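Chapter 4
Sorting and Storing Small Things

In this chapter you will look at how people decide where things go. By the end of it you should be able to group a mixed set of objects, choose a container for each group, and give a rule that another person could follow.

Start with the place itself. A storage plan has to fit the room it is meant for, and that includes the walls. A shelf uses floor or table space. A basket fixed to the wall leaves the surface below it free, and it can hold something light, such as a plant arrangement.

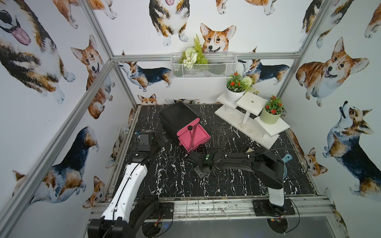 A stand with shelves at different heights does a similar job. Tall items go where there is room above them, and low items fill the gaps.

Next, think about shape. Long, thin objects are awkward to store. They roll, they cross over one another, and in a shallow tray they lean on the rim with their ends sticking out. Rods and sticks of this kind are best laid side by side, all pointing the same way. 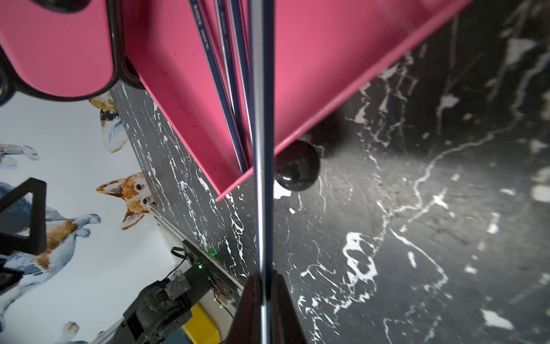 Round objects need a different answer. A ball on a flat, hard top can roll at the slightest knock — a dish or a raised edge will keep it in place.

4.1 Laying out before putting away

Before you fill a container, spread the contents where you can see them. Pencils are a good set to begin with. You can sort them by colour, by length or by how much use is left in them, and each rule gives a different result.
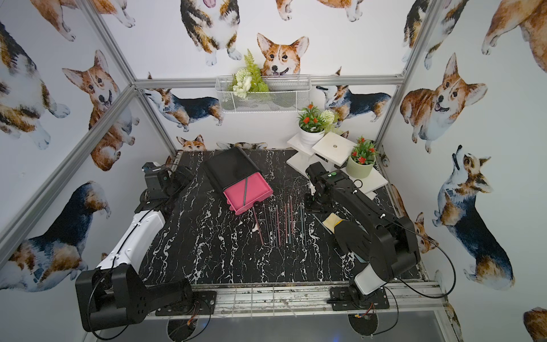
Write down the rule you chose before you move anything. In the Ollton exercise at the end of this section you will sort a box of 100 items twice, using a new rule the second time, and compare the two layouts. Allow 20 minutes for each sort.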